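Picking Cylinders from a Moulded Tray with a Wrist Camera
Project report, second-year robotics option
Team Dranonden

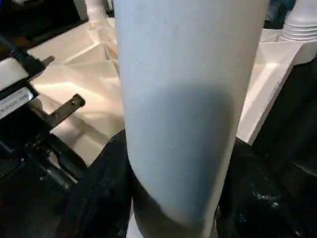
Fig. 1. Wrist camera view with the cylinder between the two fingers.

1. Introduction

Our project was to make a robot arm take a cylinder out of a moulded tray and put it down upright in a marked place on the bench. The arm had to find the cylinder with a camera, without the position being typed in by hand. We worked on it from the start of the spring term until the end of May. Our supervisor was Trevor Pearce.

The task was set by the department for all the teams on the option. Each team chose its own gripping method and its own way of using the camera. The team known as Fustari used suction. We decided on two fingers, as we already had a working two-finger gripper from the autumn module and did not want to spend half the term on air lines.

2. Equipment

The arm was a Bravance training arm belonging to the teaching lab. It has a simple controller which accepts positions in millimetres and a speed as a percentage of full speed. We never ran it faster than 40 per cent when anyone was at the bench.

The gripper has two black fingers driven by one motor, so they always close by the same amount. It has no force sensor. The only thing we could read back was the motor current, and this turned out to be more useful than we had expected.

The camera is fixed at the wrist and looks along the fingers. This means that it moves with the gripper, and the fingers are always in view. At close range the object fills most of the picture. In Fig. 1 the cylinder runs from the top of the view to the bottom, with faceted parts of the white tray showing on the left. The light comes mostly from above, so the top of the cylinder is pale and the lower half is a good deal darker.

Software was written in Python on a lab computer. We kept all the settings in one text file so that they could be changed without touching the code.

3. Method

3.1 Finding the cylinder

Our first idea was to look for the colour of the cylinder. We took pictures from above the tray, picked a range of pale blue-grey and kept every pixel inside it. This worked in the afternoon with the blinds down. In the morning it failed often, because shaded parts of the tray came out in nearly the same grey.

The second version looked for edges. A cylinder seen from the side has two long straight edges which are nearly parallel. The tray has many straight edges too, but they meet at angles, and few of them run side by side for any distance. We kept pairs of edges that were within 5 degrees of parallel and the right distance apart for the height of the camera. The centre line between them gave us the position and the angle for the wrist.

The shadow across the cylinder gave trouble here as well. Where it was strong, the program sometimes took the border of the shadow as the end of the object and aimed too high. We blurred the picture before looking for the ends, which helped since the shadow border is soft and the real edges are not.

3.2 Approach

The arm moved to a point above the tray, took a picture, turned the wrist and came down in two stages. Between the stages it took another picture and corrected the sideways position. We tried correcting all the way down, but once the fingers were close they hid too much of the tray and the correction began to jump about. We stopped correcting at the second stage and let the arm finish the movement blind.

3.3 Grip

The fingers closed at a steady speed until the motor current went over a limit. Setting the limit took a long time. If it was too low the cylinder slid down when the arm lifted. If it was too high the motor got warm after a few picks and the controller stopped it. The matte surface of the cylinder was easier to hold than the polished practice piece we had used in the autumn.

The cable was a problem for the first weeks. When the wrist turned too far, the cable pulled tight and the arm stopped with a fault. We limited the turn in the settings file and, when the angle was outside the limit, made the wrist go the other way. A cylinder looks the same after half a turn, so nothing was lost by this.

4. Testing

We ran 100 picks with the final settings. Before each one a member of the team placed the cylinder in the tray by hand, with the place taken from a random list. A pick counted as a success if the cylinder was lifted clear, carried to the mark and left standing.

We had hoped to do all the picks in a single session but the arm was also needed by the Sánchez team, so we shared the bench and ran ours in batches. The blinds were left as we found them. We wanted the result to include different light, as that had been our main trouble.

Most picks were successful. The failures were of 3 kinds:

— The program picked a pair of tray edges and the gripper closed on nothing. The current stayed low and the arm went back to its start position by itself.
— One finger came down on top of the cylinder. We stopped the arm by hand each time this happened.
— The cylinder was lifted properly but fell over when it was let go. This was the most common failure.

The last kind was mainly a fault in our placing movement. The arm let go at the same height every time, but the cylinder was not always held at the same point along its length. Sometimes it was dropped from about 2 centimetres, which was enough to tip it. We tried to measure the held length with the camera, but the lower end was too close to the lens and too dark to be reliable.

5. Discussion

The edge method was better than the colour method for this tray. We would not claim that it is better in general. With a plain dark tray the colour method would probably have been enough, and it is much shorter to write.

Having the camera on the wrist saved us a calibration between a fixed camera and the arm, which the other teams found slow. The cost was that we saw very little at the moment of gripping. A second camera at the side of the bench would have shown us the bottom of the cylinder during placing. Trevor Pearce suggested this in the middle of the term and we put it off, which was a mistake.

We also spent too long on the current limit by trial and error. Writing the readings to a file from the first day would have shown the pattern much earlier. When we finally plotted them, the difference between a firm grip and a poor one was plain to see.

6. Further work

A team taking this on next year could start with the placing movement. The arm should lower the cylinder until the bench pushes back and only then open the fingers. The controller can report a rise in load on the shoulder joint, though we did not have time to find out how small a rise it can detect.

The code and the settings file are in the shared folder for the option. The edge finder can be run on saved pictures without the arm.

Recent project reports
Fustari: suction picking from an uneven tray
Sánchez: sorting parts by height with a fixed camera
Line following on a ramp
A low-cost turntable for scanning small objects
Notes for teams starting the robotics option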